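How a Robot Learns From a Person

A robot does not know how to do a job on the day it is built. At the Nollness learning center, people teach robots by remote control. The person moves, and the robot's arms copy each movement.

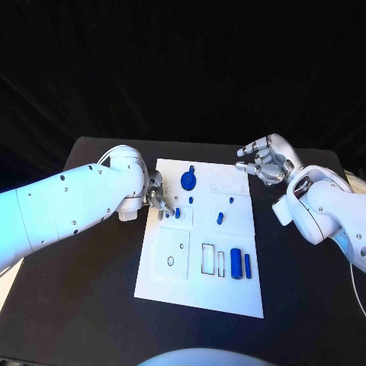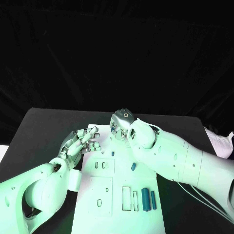 Two robot hands and a white board with shapes marked on it.

Each turn is called a demonstration. The computer saves where the arms and fingers were at every moment - a little like a diary of the movement. One demonstration is too few to learn from. For one task, our teachers recorded 848.

Nerea Garrido trains new teachers at the center. She asks them to move slowly and to rest after 30 minutes.

Try it at home: guide a friend's hand to put a peg or a block in its place. Then let your friend try alone.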